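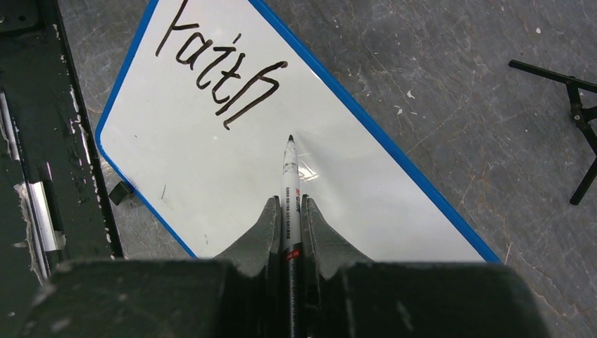 Sero Writing Kit: README

Version of this file: January 3, 2023
Maintainer: Elie Rawashdeh

Sero is an add-on kit from Dodum for writing with a dry-erase marker on a small whiteboard. It works with a two-finger gripper and a camera at the wrist. This README tells what is in the package, how we recorded the sample data that comes with it, and what we think of the kit after using it since October. I work for Sobczak, we resell the kit and give support for it, so please read the opinions with this in mind.

What is in the package

- Two finger covers with rough surface
- One whiteboard, small size, with plastic frame
- Four dry-erase markers, black
- One cloth
- A memory stick with the software, the word list and the sample data

The gripper, the arm and the camera are not included. Customers ask us this every week, so I write it near the top.

What is in the sample data

The memory stick has 2,642 recordings. Each recording is one attempt at one word, from the moment the marker is gripped until the arm goes back to its rest position. The word list has 348 words. All are in English and none is longer than nine letters. Most are common words like "bread", "window", "Monday", and there are also some first names and some words people like to put on cards, for example "Faith" and "Thanks". Only the first letter can be a capital.

For each recording you get:

- video from the wrist camera
- joint positions of the arm
- opening of the gripper
- the word that was asked for
- a score from 0 to 3, given by a person

The score means: 0 no readable letter, 1 some letters readable, 2 the word is readable but ugly, 3 the word is readable and we would show it to a customer. We had 958 recordings with score 3. I know this is not a high number. We decided to leave the bad ones in the set, and you can filter them with the score column.

How the recordings were made

All recordings were made at our Grindmont workshop, with the board flat on the concrete floor. We did not fix the board with tape or screws. The board can lie at any angle to the arm, and the software must find the writing direction from the frame. A blue frame on a grey floor is easy to find. If your table is also blue, please put a sheet of paper under the board.

The workshop floor has marks and specks on it, and other equipment was left standing near the board in part of the recordings. We did not remove any of this from the video. If you train on the data, crop the video yourself.

Old ink can stay on the board as a light grey shadow, and small stray strokes can also be there from an earlier attempt. The score is given only for the word that was asked for.

Before the first use

1. Put the finger covers on and check that both sit fully down.
2. Open the gripper and place the marker upright between the fingers, tip away from the gripper. Leave the printed label free and grip below it.
3. Close with low force first. If the marker turns in your hand when you try it, go one step higher.
4. Put the board on a flat surface, inside the view of the camera.
5. Run the touch test. The tip goes down slowly until it meets the board, and the height is saved.
6. Write one short word. We use "Monday".

Repeat step 5 each time you change the marker.

What we like, and what we do not like

The finger covers are the best part. They hold a dirty or scuffed barrel well, and they did not need replacement so far. The touch test is quick and clear.

The letters are less good. Line thickness is not even, because the kit does not control the pressure during the stroke. Round letters come out wide, and the letter "h" often gets a bigger loop than it needs. Small letters under 3 cm we don't recommend at all.

The camera sees the gripper at the bottom of the view, so the lower part of the board is always partly hidden. Start the word in the upper half of the board.

Dodum says the covers last 3,000 grips. We have not reached this number yet and can't confirm it.

Known problems

- Glare on the board near the tip can confuse the touch test. Turn off the lamp directly above.
- Double letters ("letter", "happy") are sometimes joined.
- In the October version the score column had a wrong header. It is corrected in this one.

Use of the data

You may use the recordings for teaching, testing and research. For use inside a product you sell, write to us first. Please name Sobczak and Dodum when you publish results.

Questions and error reports go to Elie Rawashdeh at the Grindmont workshop. Include the recording number and the version of the software, if you have it.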